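Mulcahy open day: the afternoon the arm let go

Jul 28, 2020

I have been trying to get into the Mulcahy workshop in Tikport ever since they moved there, so when an open day spot came up I said yes before I had even looked at the train times. (Two changes from Flellville, if you're wondering, and the second one is tight.) They let visitors in for one afternoon in small groups. I had a sandwich, a notebook and far too many questions.

Most write-ups of these visits tell you how smoothly everything ran. Mine had a fault in the middle of it, and it was easily the best part of the day.

The people who showed us around started with the project they call Vuvville. It's a kitchen tidying project, and the idea is simple to say: get a robot to pick up small household things and put them away where they belong. Nested measuring cups are one of the hard cases. They are light, they slide on a smooth table, and the handles lie so close together that it's tough for a machine to tell where one stops and the next one starts. I had never given my own set at home a second thought, and now I can't open that drawer without thinking about it.

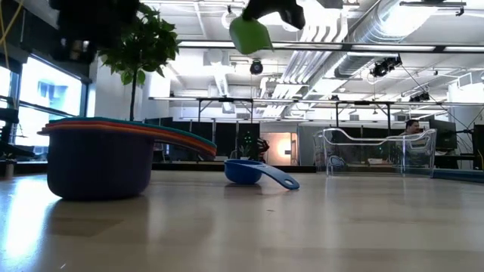 We got a short safety talk before anything moved. Stay behind the tape, keep your sleeves and bag straps to yourself, and if someone shouts "hold", you stand still and let the staff do the moving. There was an emergency stop on each side of the work area and they made us point to both of them. I liked that. I've been on tours of much bigger places where the safety talk was a sheet of paper you signed at the desk.

Then came the runs, and I was glued to it! You'd think watching a machine go after a measuring cup would get old. It doesn't. Every approach is a little different, and you find yourself leaning to one side as if that would help. The group got quieter and quieter, and then when a cup came up cleanly everyone breathed out at once.

The fault came on the seventh run after the break. The gripper had closed on a cup and the arm had lifted it, and partway through the move across, the fingers just opened. No warning, no wobble first. The cup dropped, bounced and went off the table toward us, and the arm kept right on going to the drop-off point as if it still had hold of something. It went through the whole motion of putting down nothing at all. Then it started back for the next one.

Somebody called "hold", the stop was pressed, and the whole thing froze. From the drop to the stop was 3 seconds, going by the log they put up for us later. It felt longer.

A plastic cup on the floor is no big deal, of course, and none of us was hurt or even touched. What I appreciated was that the staff didn't treat it as a small thing. The cup wasn't the problem they cared about. The arm had carried on with its job after losing the object, and it should have known. If it had been holding a glass jar, or if one of us had stepped over the tape to pick up what fell, you would be reading a different report.

They asked if we minded waiting while they looked into it. Minded! I would have paid extra.

So we stood there and watched people find a fault, which I have never seen done on an open day. They wrote down the position of everything before touching it. They kept the power to the arm off and locked, and the key went into a pocket. Then they pulled up the log and scrolled back through it on a screen turned so that we could see. The finger position was a steady line, then a gap, then a line again at the fully open value. The gap was 42 milliseconds long. In that gap the gripper had lost its connection to the controller, come back, and started itself up fresh. And what does this gripper do when it starts up fresh? It opens.

Two faults, then, one sitting on top of the other. The first was a connector that had worked itself a bit loose where the cable bends every time the wrist turns. One of the staff wiggled it with the power back on and the arm itself still locked out, and there was the gap again on the screen, plain as anything. The second was in the software. The check for "am I still holding something?" was made once, right after the grip closed, and never again during the move. They had 754 runs on that setup without a drop of this kind, so the missing check had never shown itself.
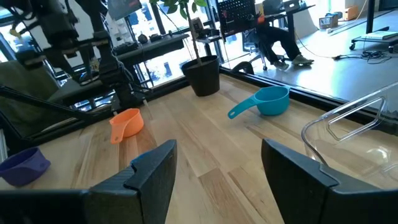 The connector was the quick part. They swapped the cable for a spare, added a clamp so the bend happens farther from the plug, and wrote the change on a tag. The second part they wouldn't rush, and they told us so. No more moving runs with visitors in the room until the arm checks its grip the whole way across and stops when the grip is gone. That meant our group lost the last demonstration on the program and the group after us got none at all. I heard one or two grumbles about it by the coats. I was all for it.

We did get a long question session in its place. I asked why the gripper opens on startup in the first place, when staying put seems so much safer. The answer was that both choices can hurt you. If a hand is caught in it, you want it to open. If it's holding something heavy over a foot, you want it to stay shut. Someone has to pick, and the pick had been made early on, when the thing only handled soft foam blocks and a drop didn't matter to anyone. They said it was going on the list to be looked at again, and I saw it get written on the whiteboard while we were still talking - underlined, too.

Another visitor asked whether the tape should be farther back, given that the cup had come past it. It got moved right then, by a good long step, and a low lip for the edge of the table went on the whiteboard under the gripper note.

A few practical things if you want to go. The next open afternoon is planned for August, provided the grip check is done by then, so look before you book travel. The room has big windows and it gets bright, and I was glad of my cap. Wear closed shoes, they will turn you away in sandals. There's no food on site, but there is a bakery on the corner by the bus stop that sells a very decent cheese roll until they run out.

I missed my connection going home because I stayed to ask one more thing about cable clamps, and I've already put my name down for the next visit.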